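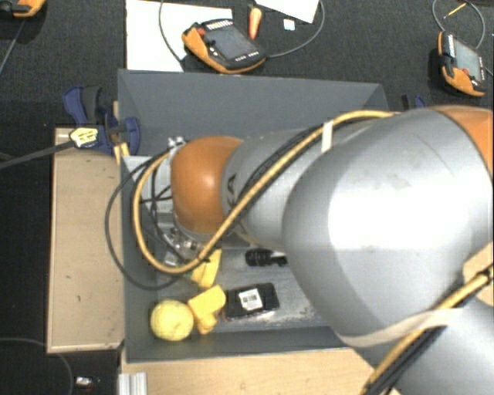
Orange, silver and a whole lot of yellow cable.

So I finally made it to the Stivbridge show in August, and my ears are still ringing! Kalliopi Spanos (yes, THAT Kalliopi, from the old Casier lineup) opened with four songs on just a twelve-string, and then the full band came crashing in and the place went nuts. There were maybe 1,000 of us packed onto that lawn and I swear everyone knew the words to "Flindberg."

The fiddle was way too low in the mix for the first half, which bugged me, but somebody fixed it by the time they got to the slow stuff. They closed with a seven-minute jam that kept almost ending and then didn't – I loved it, my sister went to find the car.

I bought the tour shirt. It's already shrunk. Next up is Witkowska, if I can get tickets.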